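3.2 Equipment planning

Funds for hand-held grippers were released in August, and the budget was set by Menaka Sheikh before any collection site had been chosen. Two grippers were assigned to each operator, with spare fingers and straps ordered from Mulline at the same time.

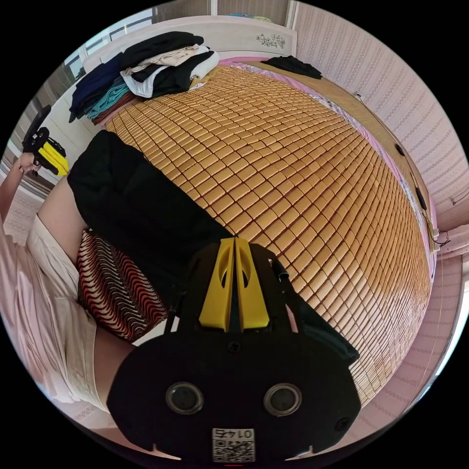
Figure 3. Hand-held grippers at a bedroom site, with folded clothes at the head of the bed.

Spare parts took a larger share of the budget than first planned – 65 finger sets were bought in the second order. Storage was priced separately under the Clerkana contract and is treated in Section 3.3.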